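Protokoll der Arbeitssitzung Demonstrationserfassung

Projekt: Histgate, Teilpaket Vormachen und Fernführung
Sitzung: August, 9:00 bis 11:40 Uhr
Teilnehmende: Gruppe Simulation, Gruppe Teleoperation, Gruppe Lernverfahren, Vertretung Braltari (zugeschaltet)
Protokoll: Gruppe Simulation
Verteiler: Teilnehmende, Projektleitung, Ablage Histgate

TOP 1 Protokoll der letzten Sitzung, Tagesordnung

Das Protokoll der letzten Sitzung wird ohne Änderung angenommen. Der Punkt „Lizenzfragen Objektmodelle“ wird auf Wunsch von Braltari von TOP 6 nach TOP 5 vorgezogen. Offen aus der letzten Sitzung ist die Beschreibung des Exportformats, siehe TOP 4.

TOP 2 Stand der Erfassung

Die Gruppe Teleoperation berichtet. Die Fernführung in der Simulation läuft über das Handgerät mit Lageerfassung, die Übertragung auf den Endeffektor erfolgt relativ zur Startpose. Die Kupplungstaste (Lösen und Neuansetzen der Hand ohne Bewegung des Arms) ist seit dem letzten Softwarestand dauerhaft aktiv. Vorher musste sie je Sitzung freigeschaltet werden, was in mehreren Durchläufen vergessen wurde.

Die Translation wird im Verhältnis 1:1 übertragen, die Rotation gedämpft. Die Gruppe Lernverfahren fragt, ob die Dämpfung in den Metadaten steht. Antwort: bisher nicht. Das Feld wird ergänzt. Für bereits abgelegte Demonstrationen wird der Wert aus den Sitzungsprotokollen nachgetragen, soweit vorhanden. Wo er nicht feststellbar ist, bleibt das Feld leer und die Demonstration wird nicht für Vergleichsläufe verwendet.

Das Handführen am realen Arm (Nachgiebigkeitsregelung, Führung am Flansch) ruht bis zur Abnahme des neuen Zustimmtasters. Die Gruppe Teleoperation rechnet mit der Abnahme bis zur übernächsten Sitzung. Braltari weist darauf hin, dass der Vergleich beider Eingabearten vertraglich zugesagt ist und nicht vollständig durch Simulation ersetzt werden kann. Wird zur Kenntnis genommen.

TOP 3 Szene „Wohnraum, Tisch“

Besprochen wird die Tischszene, die als Grundlage für die nächste Erfassungsrunde vorgesehen ist. Die Aufgabe lautet: ringförmiges Objekt vom Tisch aufnehmen und an freier Stelle der Tischplatte wieder ablegen, ohne Kontakt mit den Nachbarobjekten. Die Bedienperson führt den Arm vollständig fern, eine automatische Annäherung ist nicht vorgesehen.

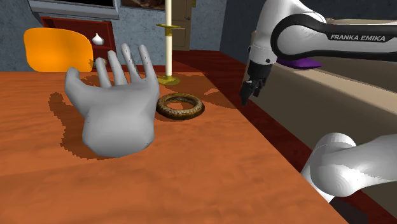
Abb. 1: Simulationsszene „Wohnraum, Tisch“. Greifer ohne Objekt rechts der Tischkante, auf dem Tisch graue Handskulptur, ringförmiges Objekt und kerzenständerartiges Objekt.

Die Gruppe Lernverfahren hält den Abstand zwischen Ring und Handskulptur für zu gering. In der Ansicht nach Abb. 1 berühren sich die Umrisse fast. Ob die Kollisionskörper ebenso nah beieinander liegen, ist aus der Ansicht allein nicht abzuleiten und wird in der Szenendatei geprüft. Die Gruppe Teleoperation spricht sich dafür aus, die Anordnung als schwierige Variante beizubehalten und eine leichtere Variante mit versetzter Skulptur danebenzustellen. Zustimmung.

Zum Greifansatz werden zwei Vorgehensweisen besprochen:

a) Griff über den Rand, ein Finger in der Öffnung, einer außen. Der Ansatz erfolgt bevorzugt an der der Skulptur abgewandten Seite.
b) Spreizgriff von innen. Setzt voraus, dass beide Finger in die Öffnung passen und die Regelung das Öffnen unter Last zulässt.

Für die Erfassung wird Vorgehensweise a) festgelegt. Variante b) wird nicht ausgeschlossen, aber gesondert gekennzeichnet, damit beide Strategien im Training nicht unbemerkt gemischt werden. Die Bedienpersonen erhalten hierzu eine kurze schriftliche Anweisung.

Der hohe Schaft hinter dem Ring schränkt die Annäherung von hinten ein. Die Gruppe Simulation schlägt vor, den Bereich als Sperrvolumen für den Unterarm zu hinterlegen. Die Gruppe Teleoperation lehnt ab: Ein Sperrvolumen führe bei Fernführung zu Bewegungen, die nicht der Handbewegung entsprechen, und solche Abschnitte seien als Demonstration unbrauchbar. Ergebnis: kein Sperrvolumen, stattdessen akustisches Signal bei Unterschreiten des Mindestabstands. Der Kontakt wird protokolliert, die Demonstration nicht automatisch verworfen.

Zur Darstellung: Die Schattenkante links der Skulptur ist gezackt. Die Gruppe Simulation führt dies vorläufig auf die Auflösung der Schattenberechnung zurück. Für die Bedienung ohne Belang. Für bildbasierte Verfahren soll geprüft werden, ob eine höhere Auflösung bei gleicher Bildrate möglich ist. Die Hintergrundobjekte (Stuhl, Schrank, Sofa) bleiben unverändert. Sie sind an der Aufgabe nicht beteiligt und werden im ersten Durchgang nicht variiert.

Umfang: je Bedienperson 10 gültige Demonstrationen pro Variante. Vorausgehend sieben Übungsläufe, die aufgezeichnet, aber nicht in den Trainingssatz übernommen werden. Als gültig gilt eine Demonstration, wenn der Ring abgelegt, der Greifer geöffnet und der Arm in die Ausgangslage zurückgeführt ist. Nachgreifen ist zulässig und wird nicht herausgeschnitten.

TOP 4 Exportformat und Zeitstempel

Die Gruppe Simulation legt den Entwurf der Formatbeschreibung vor. Gespeichert werden Gelenkwinkel, Pose des Endeffektors, Greiferöffnung, Eingabe des Handgeräts vor und nach Filterung sowie die Kamerabilder. Die ungefilterte Eingabe war im bisherigen Export nicht enthalten.

Beim Abgleich mit dem Werkzeug Doreria trat in den Testdaten ein Versatz zwischen Bild und Greiferöffnung auf, in einzelnen Läufen mehr als 13 Bilder. Die Ursache ist nicht geklärt. Vermutet wird, dass der Zeitstempel der Bilder beim Schreiben und nicht beim Rendern gesetzt wird. Bis zur Klärung werden keine Daten an Braltari übergeben. Braltari bittet um eine schriftliche Zwischenmeldung.

Pausen während der Fernführung (Kupplung gelöst, Arm steht) werden künftig als eigener Zustand geschrieben. Die Entscheidung, ob sie vor dem Training entfernt werden, liegt bei der Gruppe Lernverfahren. In den Rohdaten bleiben sie erhalten.

TOP 5 Lizenzfragen Objektmodelle

Die Objektmodelle der Tischszene stammen aus der internen Sammlung Spanos. Für neun Modelle fehlt der Herkunftsnachweis. Braltari kann Daten mit ungeklärten Modellen nicht weitergeben. Die Gruppe Simulation prüft, welche der betroffenen Modelle in der Tischszene verwendet sind, und benennt gegebenenfalls Ersatz. Ein Austausch des Rings wäre wegen des Greifansatzes vor Beginn der Erfassung vorzunehmen.

TOP 6 Verschiedenes

Der Bedienplatz am Fenster ist nachmittags wegen Blendung schlecht nutzbar. Verdunkelung ist bestellt.

Die Anweisung für Bedienpersonen liegt in zwei Fassungen in der Ablage. Gültig ist die Fassung mit dem Abschnitt zur Kupplungstaste, die andere wird entfernt.

Beschlüsse

3.1 Die Tischszene wird in zwei Varianten geführt (eng / versetzt).
3.2 Greifansatz a) ist Vorgabe, b) wird gekennzeichnet.
3.3 Kein Sperrvolumen, akustisches Signal bei Unterschreiten des Mindestabstands.
4.1 Keine Datenübergabe vor Klärung des Zeitversatzes.

Aufgaben

Simulation: Kollisionskörper Ring und Skulptur prüfen, versetzte Variante anlegen, Schattenauflösung testen, Herkunft der Modelle klären.
Teleoperation: Signal einbinden, Anweisung um Greifansatz ergänzen, Dämpfungswerte nachtragen, Termin Abnahme Zustimmtaster melden.
Lernverfahren: Umgang mit Pausen festlegen, Kennzeichnung der Greifstrategie im Datensatz definieren.
Simulation und Lernverfahren gemeinsam: Zeitversatz mit Doreria nachstellen, Zwischenmeldung an Braltari.

Nächste Sitzung: nach Abschluss der Prüfung zu TOP 4, Einladung folgt über den Verteiler.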